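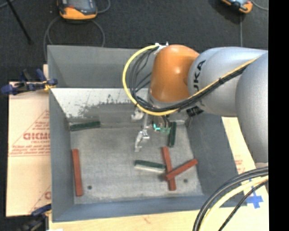 Reviews > Classroom and Club > Robotics Kits

Komireck Bin Picking Block Set: review after one semester in a student club

I help to run a robotics club for students in their last two years of technical school in Werkitau. Our project this year is bin picking: the arm must take blocks from a gray bin and put them on a tray, sorted by color. We bought the Komireck block set in September and used it until the end of the semester, so I think I can say something useful about it.

What you get

The set has 58 narrow blocks in dark green and brick red, a tray with slots, and a printed booklet with tasks. The bin is not included, and the arm and gripper are also your own business. We paid 336 for the set with shipping. For a school club this is not a small amount, and we waited some weeks for the approval.

The blocks

I like the blocks very much. They are all the same size, and the edges are clean enough that the fingers of the gripper close on them the same way every time. We dropped them on the floor more often than I want to admit, and only 2 have a broken corner.

The shape is a good choice for teaching. A cube is too easy, because the angle of the gripper is almost not important. With a long block the students must find the direction first, and they learn quickly what happens if they are wrong by twenty degrees. When one block lies across another, it becomes a real problem: which one do you take first? My group argued over this for a whole afternoon and wrote three different rules. The rule that won was the simplest one, always take the block which has nothing on top.

The colors are my first complaint. Under the lamps in our room the dark green is close to the gray of the bin, and the camera program lost the green blocks many times at the beginning. Red gave us no trouble. I would prefer a lighter green.

The booklet

The tasks go from a single block in the middle of the bin to a full pile. The first half is well written. After that the steps become too big — from task six to task seven the students suddenly need to plan a path that avoids the bin walls, and there is only one paragraph of help. We used the free worksheets from Wondska for this part.

Also, the booklet does not say anything about blocks that stand near a wall or in a corner. In our club this was the most common reason for a failed pick. One team solved it by pushing the block to the center first, and I gave them extra points for it.

How it worked for us

Over the semester the students recorded more than 1,220 pick attempts in their log. The success rate was poor in the first weeks and good at the end, but most of this is the work of the students and I cannot give the credit to the set. Before this we used the wooden pieces from Manríquez, which are cheaper but not all the same length, and the students could never be sure if the mistake was in their program or in the piece.

Small advice: clamp your bin to the table before the first run. Ours moved a little with every touch of the gripper, and the calibration was wrong after ten minutes.

Would I buy it again?

Yes, if your club already has an arm that works and you have a patient teacher for the second half of the booklet. For beginners I would wait for a new edition. Spare blocks are sold only in full bags, one color per bag, so order them together with the set if you can.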